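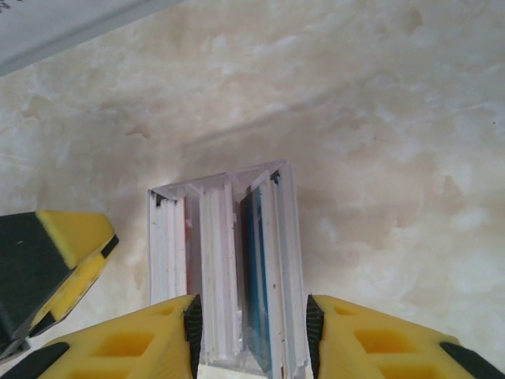 Two-arm robots learn card sorting from fewer demonstrations, Vuldale group reports

Thursday, May 12, 2022

A research group at the Vuldale robotics laboratory has reported that a pair of small robot arms can learn to handle cards and small boxes from 254 recorded demonstrations, less than half the number the group needed for the same work last year.

The results were posted this week as a technical report. The work was done with Fusano, a company that builds low-cost arms for teaching and research, and was paid for in part by the Kahsay fund for applied automation.

Thin, flat objects are a long-standing problem for robot grippers. A card lying on a hard surface offers almost no edge to hold, and a card standing in a narrow slot leaves little room for fingers on either side. Clear plastic adds a second difficulty. Cameras often pick up a transparent wall only as a few bright lines, and a system trained on solid objects can misjudge where the wall is.

The group's earlier system learned by copying. An operator guided the arms through a task, the movements and camera images were recorded, and a model was trained to repeat them. That version used 586 demonstrations and still failed often when a box was turned or moved from its usual spot.

The new method keeps the same kind of recordings but changes how they are used. Each demonstration is cut into short segments at the points where a gripper closes, opens, or changes direction. The model first learns the segments one by one, then learns which should follow which. The report says this lets the system reuse a movement such as closing on an upright edge in tasks where it was not shown the full sequence.

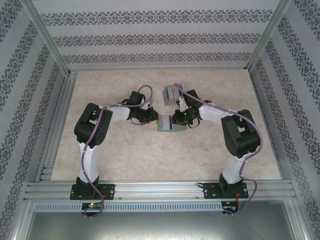
Both arms are treated as one machine during training. Earlier work at the lab gave each arm its own model and passed messages between the two, and the arms sometimes reached for the same object or waited on each other. With a single model, one arm can steady a container while the other works at it. The report says most of the remaining stalls came during handovers, when an item had to pass from one gripper to the other over the middle of the work area.

Camera views turned out to matter more than the authors expected. When they removed the close view from the wrist and left only a view of the whole workspace, success on the card tasks dropped sharply. Removing the workspace view instead had a smaller effect on grasping but made the arms more likely to get in each other's way.

The group tested the method on 10 tasks, including moving a divided box, taking a single card from a stack, and setting a small carton upright. The new system did better than the old one on all but 3 of them. Two of those involved glossy cards that stuck together. The third asked the arms to square up a loose stack, and neither system managed it reliably.

The authors list several limits. All of the tests were run in the same enclosure with the same lighting, and the floor pattern did not change between training and testing. The objects were light, and the report makes no claim about heavier ones. Training took around three days on the lab's own computers, and a new task still needs a fresh set of demonstrations before the arms can attempt it.

A second round of recordings began in April at a partner site in Mostton, using the same model of arm but a different work surface. Those recordings are not part of the current report. The lab plans to use them to check whether segments learned in one place can be used in another without retraining.

The recordings and training code will be released with the final version of the paper. Fusano said it has no plans at present to include the method in the software supplied with its arms.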